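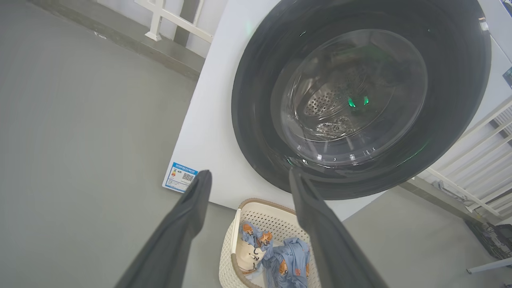
The thirty-degree promise

So-ying Wu has kept every electricity bill since she moved into her flat in Kitummont, and she would like to know where her savings went. Two winters ago she turned all her washing down to 30 degrees, as the leaflets told her to. The bills barely moved.

I have a good deal of sympathy. Cooler washing does use less power, because heating the water is the hungry part of the job. My quarrel is with the size of the claims. A leaflet from Trornus, which sells detergent, says a household can save "up to 280 washes' worth of energy". Up to, over how long, and compared with what? I wrote to ask in January and was sent the same leaflet again.

Then there are the eco programmes. They run for hours – long enough to make you suspect a fault – and plenty of people give up and press the quick one instead. Dineo Hlongwane repaired machines in Shek for years and says half her call-outs were for smells. Her customers washed cool, used too much liquid and shut the door straight afterwards. She told them to run an empty hot wash now and then, and some were quite cross about it.

A survey passed to me by Pastum, a tenants' group, had 1297 replies. Most people said they washed at 30. Rather fewer could say what temperature their usual programme ran at, so I am not sure what the first answer is worth.

Wu still washes her shirts cool, mainly for the colours. Towels and bedding have gone back up to 40, and a hot wash once in a while, whatever the leaflet thinks. She has put the tumble dryer up for sale, and expects to see more from that on the next bill.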